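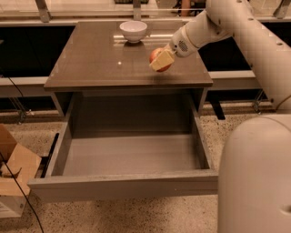 Houshang Taheri had died on the second of October, and by the time his niece got to Clumow the funeral home had already chosen the hymns. He had not been a man for hymns. Simin told them so at the front desk, and the director, whose name was Talebi, wrote it down and asked what he had been a man for.

"Radio," she said. "Trains. Arguing."

"We can do a reading," said Mr. Talebi.

He took her through to the small room and shut the door. The service was set for two o'clock and the chapel held more chairs than they would need. There would be a livestream for the cousins overseas. He gave her a card with the address typed on it and told her the screen would stay black until they began.

"How many are you expecting in person?" he asked.

"Almost 16," said Simin. She had got the number by adding up everyone who had said they would try.

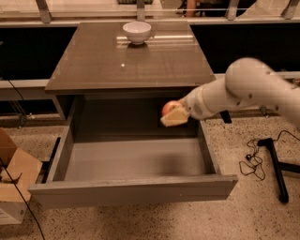 Golnar Hashemi

Six came. Sepehr Mirzaei drove down from Clidelbridge in his work boots and sat at the back. He and her uncle had not spoken for years, over a fence or the paint on a fence. Two women from the library sat together near the aisle. The others she didn't know, and they didn't seem to know one another.

Mr. Talebi had found a reading about a river. It was all right. When it was over he looked at Simin, and she went up to the front with her sheet of paper and found she had brought the wrong one. It was the list of people to phone.

She stood there a moment. Then she read it out. She read the names slowly, the cousins and the old neighbours and the man who used to fix the radios, and after each name she said where the person lived and how they had known him. Some of it she had to guess. When she got to Sepehr she said, "Next door," and he nodded.

It took longer than the river had. When she sat down, one of the library women was crying into her glove.

Afterwards there was tea. Sepehr held his cup by the rim and told her the fence had been green.

"He wanted it grey," he said. "I came home and he'd done his side and half of mine."

"What did you do?"

"Painted it back. He did it again the next summer."

"What colour is it now?"

He thought about this and put his cup down on the windowsill.

"Grey," he said. "I left it."

That evening her aunt called to say the sound had cut out on the livestream, right after the river. They had watched the rest anyway. She wanted to know what Simin had been reading, and why it had gone on so long.

"It was you," Simin said. "You were third."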